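Tasting White Wines, Session 4: Acidity and How to Talk About It
Course notes, Rigoberto Bañuelos

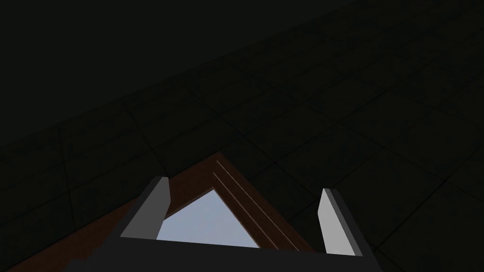
Last time we spent so long on aroma (my fault, I do love a good quince argument!) that acidity got squeezed into the final minutes, so let's give it a proper go. Acidity is the part of a wine that makes your mouth water. Take a sip, swallow or spit, tip your chin down a little, and notice how quickly the saliva comes and how long it keeps coming.

We'll pour 2 wines side by side, the Zamudio first and then the Jolletti, which has a touch of sugar left in it. Sugar hides acidity wonderfully well, so please trust your cheeks over your first impression.

Words you might reach for: crisp, bright, tart, soft, flat. Try to write yours down before your neighbor says theirs out loud.

For next session, read the Grarkstead handout up to page 21, and bring your tasting sheets back, even the messy ones.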